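Care of Woodworking Cutters and Drill Bits
Elbridge Workshop Services – Advice for Customers

Cutting tools that are cleaned and stored properly stay sharp longer and place less strain on the machine. The following advice applies to router cutters, spade bits and auger bits used in softwood and hardwood.

Cleaning
Disconnect the machine from the power supply before removing any cutter. Resin should be softened with a cleaner intended for saw blades and bits, then lifted with a nylon brush. Wire brushes are not recommended on carbide edges. Dry each piece fully and apply a thin film of light machine oil to bare steel. Wipe off the oil before the next use, as it will stain pale timber.

Sharpening
Auger bits may be touched up by hand with a small flat file. File the inside faces only, and use the same number of strokes on each cutting lip. The outer face of the spur must not be filed, as this reduces the diameter of the hole. Carbide router cutters may be honed on the flat face with a fine diamond card. Chipped carbide should be sent to a grinding service.

Planning the work
A written record of each cutter and its last sharpening is useful in any shared workshop. The Plullemitz workshop keeps a list of 173 cutters, and each entry is checked every February.
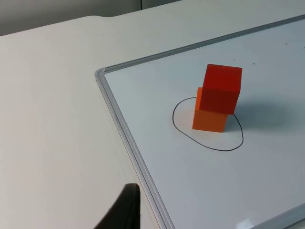
A whiteboard laid flat on a white tabletop.

Storage
Cutters should never be kept loose in a drawer. A block of scrap hardwood, drilled to suit the shanks, is sufficient for most users. Space the holes at least 2 inches apart for larger profiles – more if the cutters have bearings. Goka storage trays are available at our counter for smaller sets.

Replacement
A bit that burns the timber after cleaning and sharpening has usually lost its clearance and should be retired. Bent shanks must not be straightened.

Questions on grinding may be addressed to Vega Nieto at the Liew Street counter. Orders of more than 20 pieces should be arranged in advance.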